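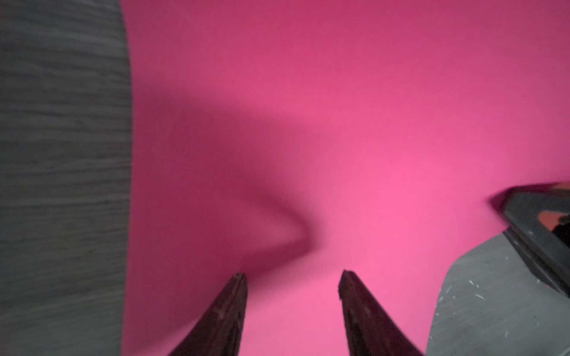
3.2 Paper stock and storage

Coloured paper was bought from two suppliers, one in Flaldale and one in Lirnlow, and kept in its wrapping until July. The Skistari stock is dyed in the pulp, so that a cut edge has the same colour as the face. The Huang stock is coated on both faces over a white core. Both are sold for school and craft use and neither carries a lightfastness rating from its maker.

The 32 test sheets were drawn from the middle of each pack. Outer sheets were left out, as several had rubbed corners and a slight loss of colour along the fold of the wrapping. Each sheet was cut in two. One half was placed in a closed drawer as a control and the other was exposed in the north room at 900 lux, measured at the height of the paper. Relative humidity in both rooms was held at 58 per cent. The lamps were switched off overnight and readings were taken before they were switched on again.

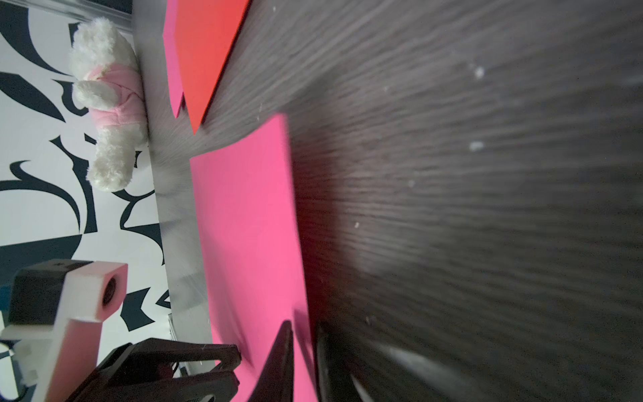 Colour was read with a contact meter set to the standard daylight illuminant. Readings near an edge were found to be less steady than those from the centre of a sheet, and the measuring points were therefore moved inwards after the first week. The earlier edge readings are not used below. This left 174 readings, which were averaged by sheet before any comparison between suppliers was made.

3.3 Viewing conditions

Instrument readings do not show whether a reader would notice the change, and a viewing test was run beside them. Strong pinks and oranges are known to be difficult to judge against one another: an orange next to a pink tends to look more yellow than it does alone, and a busy background can draw the eye away from small differences. Pairs were therefore shown one at a time on a plain grey card. Viewers were asked only whether the two halves matched. The effect of patterned surroundings was left for later work and is taken up in Section 5. 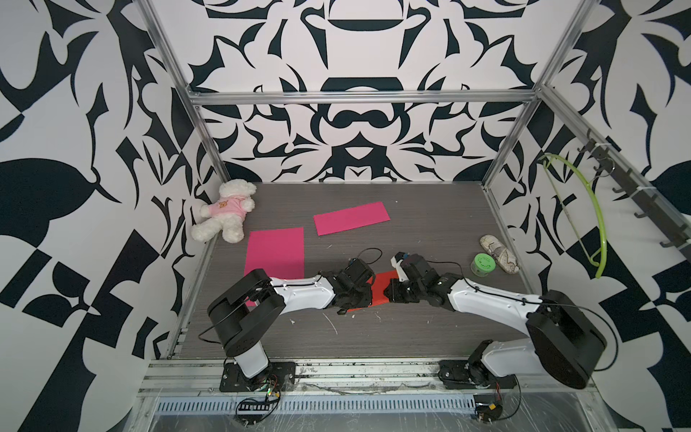
Figure 4. Black-and-white patterned wall panels on three sides of a dark grey wood-grain tabletop.

Pairs judged as matching by most viewers were treated as unchanged, whatever the meter showed. Where the votes were equal, the pair was shown again on the following Monday with the left and right halves exchanged.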